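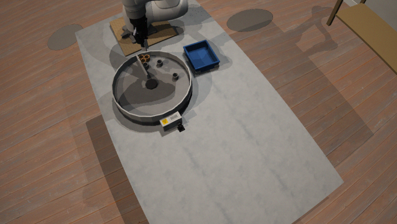
Ring sorting on a Sunday: a first go with the Timerier practice bench

Home | Reviews | Kits | Letters | Back issues

I promised in the last newsletter that I'd get round to Timerier, and a wet Sunday seemed as good a time as any. For those who missed the letters page, Timerier is a simulator you run on your own computer, with a set of ready-made tasks for a two-fingered arm. You pay by the month, you download the tasks you fancy, and you can break things all day long without anyone sending you a bill for a new gripper. I've been using the Colorham starter pack, which costs 71 pounds on top of the subscription and gets you the bench, the arm and a handful of jobs to teach it.

The one I keep going back to is the round tray. There are little orange rings bunched up near one side, three dark pegs standing in the tray with them, and a blue bin off to the right. What you do with all that is more or less up to you, as the pack leaves the goal open. I started with rings on to pegs (obviously!) and then, when I got fed up with that, rings into the bin.

Rings into the bin is easy. I had it going before my tea went cold. Rings on to pegs is another matter, and I'd say it's the best thing in the pack for anyone who thinks they've got the hang of this. The rings sit so close together that a gripper coming in at the wrong angle nudges the neighbours, and then your nice careful positions are all out of date. My first proper run took almost 197 tries before I got a ring down over a peg and let go of it cleanly. I did a small lap of the kitchen.

What helped in the end was slowing the last bit of the descent right down. The default speed is fine for big blocky things but far too brisk for rings. It's under Motion, then Approach, and I dropped mine to 2 on the dial. I also turned the wrist a bit so the fingers came in from the rim side, and that stopped most of the shoving. If you try only one thing from this column, try that.

I do like how it looks. Somebody has gone to the trouble of putting the table in a room, with floorboards and a chair over in the corner, and there's even a warning label and a barcode on the little white box at the front of the tray. None of it changes how the arm behaves as far as I can tell, but I find I stick at it longer than I do with those grey grid worlds where everything floats about in nothing. The shadows are handy too. I got into the habit of watching the arm's shadow on the tray to judge my height, then found you can switch them off, and my guesses got noticeably worse when I did.

Now for the grumbles. Loading is slow, and I mean go-and-put-a-wash-on slow. My laptop is 4 years old so I'll take some of the blame, but the old Espinoza simulator opens on the same machine in no time. The manual is thin as well. There's a page and a half on the round tray and it doesn't mention the thin grey rod or the dark disc at the end of it, so I spent ages wondering whether I was supposed to be moving them. I've left them alone and had no complaints from the software so far. If any of you know better, do write in.

The other thing is saving. You can save a run, but you can't save halfway through one, so if the phone rings you've had it. Timerier say that's coming in March, along with a second tray task from Gesulau, who did the lovely drawer puzzle some of you were raving about.

Would I pay for it? I have done, and I've just renewed. If you only want to see an arm pick something up and put it down again, there are cheaper ways to get that. But for the fiddly stuff, where you want to mess it up over and over and tweak one setting at a time, I've been really happy with it. I'm having another crack at all three pegs in one run this week, and I'll put the settings in the next issue if I manage it.

4 comments | 71 shares

Related items
Gesulau drawer puzzle: your settings, please
Espinoza simulator, is it still worth having?
Grippers for beginners: two fingers or three?
Letters: the great wrist angle argument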